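### 4.2 Old notes after the redesign

The redesigned notes of the 2000 series went into circulation in May, with no date set for the end of the old ones. The finance ministry had left this open on purpose. Its stated view was that old notes would wear out and come back through the banks, as they had after earlier changes. In Binard this is largely what happened. In Zulby it was not, and the gap between the two towns is the main subject of this section.

Our first explanation was the banks. Binard has a branch of the central bank with its own sorting room, while deposits from Zulby travel by road to be counted elsewhere. Branch managers in Zulby told us that they paid old notes back out over the counter when supplies of the new ones ran short. The practice was allowed under the ministry's guidance, which asked only that worn or torn notes be held back. A clean old note could therefore pass through the same branch many times.

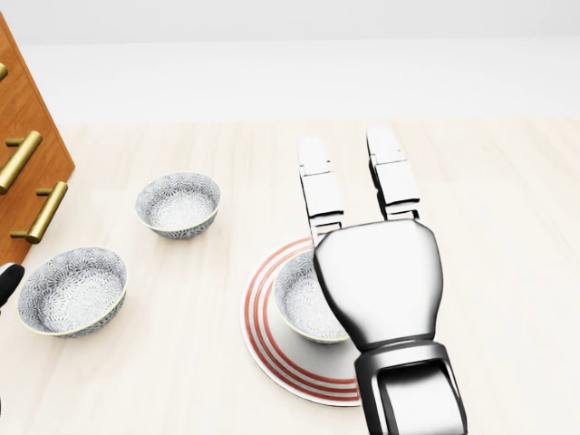

The supply problem does not account for all of the difference. Hứa, the contractor that printed the new series, delivered late in the first months, but deliveries to both towns had returned to the planned level well before our interviews began. If shortage were the whole cause, the share of old notes in Zulby should have started to fall at that point. The shop till counts collected under the Dukimitz survey show no such fall. Old notes continued to turn up in change at the market, at the bus station and in the smaller grocery stores.

We then looked at what people had been told. The ministry's leaflet used the words "valid until further notice" on the front and "please exchange promptly" on the back. Readers in Binard tended to remember the second phrase, which was also printed on posters in the bank branch. Readers in Zulby tended to remember the first. Several took it to mean that a notice was on its way and that they would have plenty of warning. A few had heard that the portrait on the new note might be changed again after the election and saw no reason to exchange their savings for a design that could be dropped. The ministry denied this in a written answer to parliament, but the denial was not sent to local offices.

Figure 2. Wooden cabinet with drawer pulls.

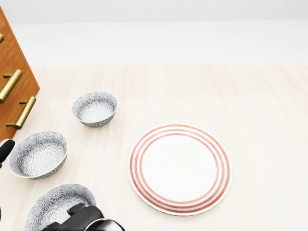

Savings held at home make up the part of the old stock that is hardest to measure. Till counts miss this money entirely, and bank returns pick it up only when it is deposited. In the interviews we asked where cash was usually put, without asking how much there was. Answers fell into two groups: places that are opened every day, such as a purse or a kitchen tin, and places that are opened a few times a year. We coded furniture by how it is used, so a wooden cabinet like the one at the left of Figure 2, with its gold-toned pulls one above another down the front, could fall into either group depending on what the household said about it. Money in the second group was far more likely to be in old notes, and this held in both towns.

The finding matters for how an end date should be announced. A short notice period would reach people who handle cash daily, and they are the ones who need it least. People with money put away may not look at it during the whole period. Older respondents in Zulby also described having lost savings in a previous recall, and said they would go to a bank only if they were sure that no questions would be asked about the amount.

There are 2 limits to this part of the study. The till counts were made in the morning, before most shops had banked the previous day's takings, and may give too much weight to notes received late in the day. The interviews rely on what people chose to tell us about private savings. We made no attempt to check their answers, and the consent form said that we would not. Section 4.3 takes up the exchange rules themselves and the case for keeping the central bank counters open to old notes with no closing date.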